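Katport Family Recipes: README

Welcome, and thank you for stopping by! Katport is a collection of 2333 home recipes, typed up from handwritten cards, the backs of envelopes, and a few church cookbooks that were missing their covers. I started it in September with a shoebox that came down from my grandmother's side of the family, and then friends heard what I was doing and handed me their shoeboxes too, and so it grew.

What you get

The recipes are in one big table called recipes.csv, with a row for each card. The columns are title, ingredients, steps, servings, source box, and notes. A second, smaller table called boxes.csv tells you which family each box came from and which part of the country they were cooking in, when they knew it (a lot of people had moved around, bless them). Both files are saved as UTF-8, so the accents in the Polish and Dutch titles should come through fine.

How the typing was done

Jolanta Makowska and I typed most of the cards ourselves, usually in the evening with a pot of tea going. Every card was read by 2 people, and if we couldn't agree on a word we left it in square brackets with a question mark. You'll find quite a few of those in the Rutkowska box, where somebody spilled something dark over the dumpling section many years ago. We kept the old spellings and the odd measurements, so "butter the size of a walnut" is still exactly that.

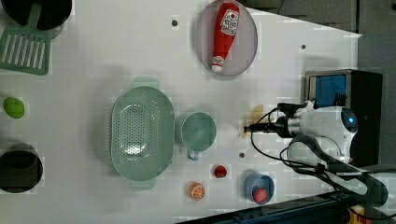

Can I change the serving sizes with a script?
For most of the recipes you can, as long as the servings column is filled in. We left it blank on 63 cards that only said things like "feeds the crew" or "enough for Sunday company," and those you'll want to work out by hand.

Known problems

Oven temperatures are a bit of a muddle. Older cards say "slow oven" or "quick oven," and we didn't turn those into degrees. Shireen Botha found 25 recipes that show up in more than one box with tiny differences, and I couldn't bring myself to throw any of them out, so they are marked "twin" in the notes column. The canning and pickling recipes are here as family history, so please check a current, tested recipe before you put anything up in jars.

Using and sharing

Cook from it, print it, study it, make a little book for your cousins. We only ask that you mention Katport and keep the source box column with the recipes, so the families get their credit. If you spot a typing mistake, send me the title and the box name and I'll look at the card again.

Last updated 22nd January
Domenica Gisler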